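Perisstead regulars board > General > Is anyone still building in the old regions?

mossy_lantern
Hi all, I logged in to Perisstead in February after a long time away and went straight to the harbor, because that's where I spent my first winter. The lighthouse is still there! So is the silly piano on the roof. I walked up and down the pier for an hour and met one person, who was away from the keyboard. Is there anywhere people still gather, or did everybody move over to Tefera?

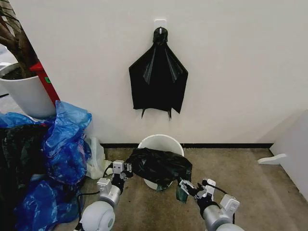 I don't mind if it's quiet, I only want to know where to stand. I used to rent a little plot next to Chalerm Onsri, who made those paper boats, and I'd love to find it again.

dunewalker74
Welcome back! Most of the crowd did go to Tefera, and I can't blame them - it loads faster and you get 4000 pieces per plot where Perisstead stops at 3000. But the Thursday-style mixers are gone over there too. It's mostly shops now.

Pardo_K
Going to disagree with dunewalker. Tefera has plenty going on if you look past the front square. Iñaki Vallejo runs a story circle in the marsh that has had 13 people in it every time I've dropped by, and not one of them tried to sell me a hat.

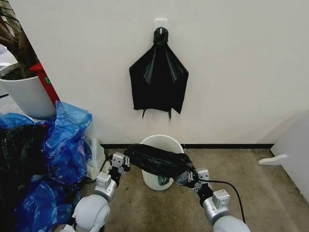 Black bag on the wall hook, wastebasket below

As for the piece limit, I never came near it in either world, and I built an entire train station.

dunewalker74
Fair enough, I haven't been to the marsh. I still say the front square puts new people off, and that's the first thing they see.

hettie_in_grey
mossy, the paper boats are still up! Search for them in Findum, the old plot finder, with the region box left blank. It's slow, so give it a minute.

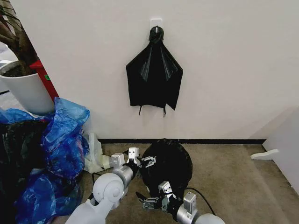

I go by there most evenings, 9 or so, and sit on the steps with my knitting (real knitting, my avatar just sits). Come say hello. Your old plot may have gone back to the pool, but rent is tiny these days and you could probably have the one beside it.

mossy_lantern
Oh, that made my night. I'll be on the steps at 9, in the green coat.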